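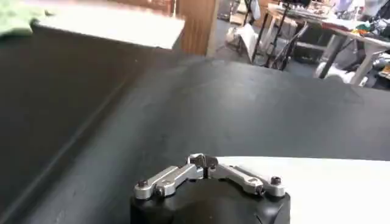

Photo credit: Trulora Press picture library

Home Contents Previous Next Glossary

Chapter 3
Surface Finish
Reading time: 9 minutes

Every manufactured part has a surface, and every surface has been finished in some way, even if only by the tool that cut it. In Chapter 2 we considered what parts are made of. We turn now to the outermost layer of the part, where wear begins, where paint either holds or peels, and where the buyer forms a first opinion of the goods.

The word "finish" has two meanings in the trade. It may refer to the texture of the bare material, such as brushed, ground, or polished. It may also refer to something added — paint, plating, wax, or an oxide layer. Drawings should state which is meant. At the Jurkach works, a batch of 200 door handles was once returned by the customer after the note "satin finish" had been read as an instruction to apply satin lacquer.

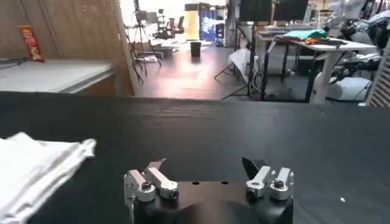

Figure 3.2 Brushed aluminum parts and black cloth.

Texture governs how a surface returns light. A polished surface sends most of it in one direction and appears bright from that side. A brushed surface scatters light across the grain, so fingerprints and small scratches are harder to see. Matte coatings scatter it more evenly still. Gloss is measured with a meter and reported in gloss units; a Briggs cabinet panel specified at 55 units would be described by most people as semigloss.

Cost must be weighed at the same time. Each step down in abrasive grade adds labor, 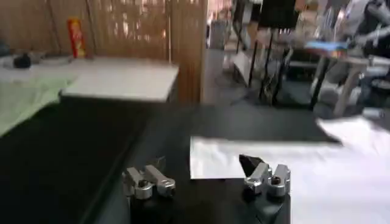
and the final polish often takes longer than all the earlier steps together. For hidden parts the expense is seldom justified. The Prulon case study in Section 3.4 follows one bracket through 2 finishing schedules and compares the results.

After completing this chapter, the student should be able to:
Distinguish a texture from a coating
Read a finish note on a drawing
Select a finish suited to the use of the part

Key terms: burr, gloss unit, lay, matte, roughness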